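# How to test a robot on the dishes before you believe the video

Every few months somebody sends me a clip of a robot putting cups away and asks if the chore is solved. My answer is a test you can run on a bench. It needs a rack, a few cups and some patience.

**Step 1: Fix the layout, then write it down.** Mark a reference spot on the table and measure from it. Skip this and you'll be nudging cups toward the gripper by lunch without noticing.

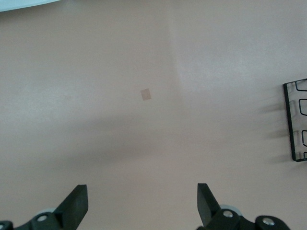

Keep the marks in place for the whole run. Josefien Van der Linden, who runs the bench at Lakport, throws out any batch where the rack shifted and nobody logged it. I'd do the same.

**Step 2: Decide what counts as done.** "Cup on rack" is too loose. I use two rules: the cup stays put after the gripper lets go, and no person touches anything between start and finish. 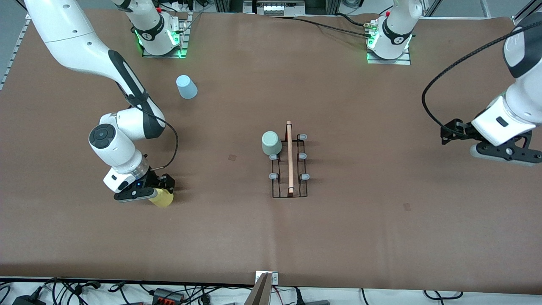 Do two arms make the job easier?

Sometimes, but the second arm also gives you another thing to collide with, so score one-arm and two-arm runs separately.

**Step 3: Run it more than feels reasonable.** Four good tries make a nice video. I want 82 at the least before I'll discuss a success rate, and 1000 before I'd let one near my own kitchen. 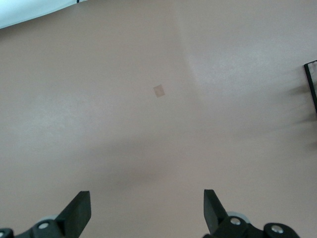
Log the dull failures too -- the pauses, the regrasps, the cup set down a little crooked. They add up faster than the drops do.

**Step 4: Move everything and repeat.** Turn the rack, swap the cups, change the lighting. If the score collapses, you tested a layout and learned very little about dishes.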